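Vorinix Reports > Robot Learning > Methods > Section 3

Overview Setup Collection Labels Results References

3.2 Collecting the table-setting demonstrations

The Bilgin set holds 966 demonstrations of breakfast-table tasks, all driven by people. We are less sure than earlier authors that this number means much. A count of episodes says how long people worked. It says little about how many different situations the policy gets to learn from.
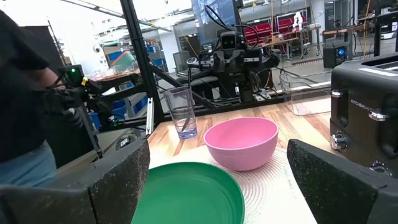 Our main worry is sameness. The same few kinds of tableware come back in session after session, and a policy can score well by memorizing where a bowl tends to stand. We moved objects between episodes, but operators have habits -- they put things back where their own arms find them easy to reach. Of the full set, 162 episodes were dropped for failed grasps or lost sync between views. Whether dropping failures helps is an open question, and we did not test it.

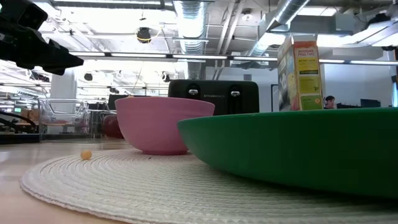 Small food items are the harder case. From a low side view, a bowl wall can hide the very thing the gripper is meant to pick up, so the wrist views have to carry those moments. They carry them badly when the arm moves fast. We kept the blurred stretches, partly out of principle and partly for lack of a good rule for cutting them.

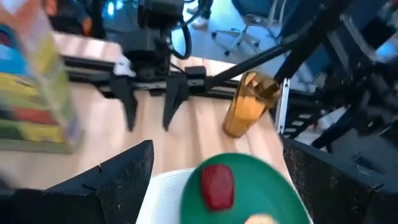

Despina Avram objected to this on reading a draft: blur is what the policy will meet at run time, she argued, and a cleaner set would only flatter the test scores. We grant the point for training. For labeling, it left some 30 episodes where two annotators could not agree on when contact began.
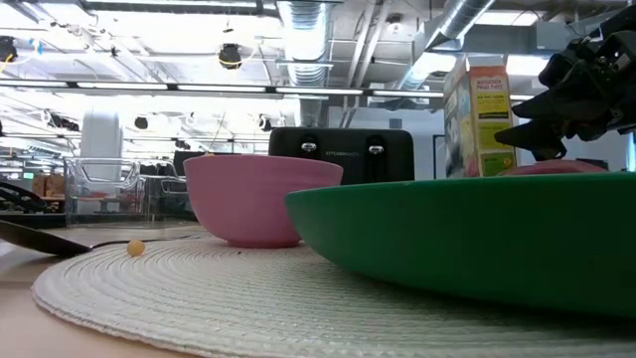

Figure 3. Side view of the tabletop, with bowls on a woven placemat and a gripper at right.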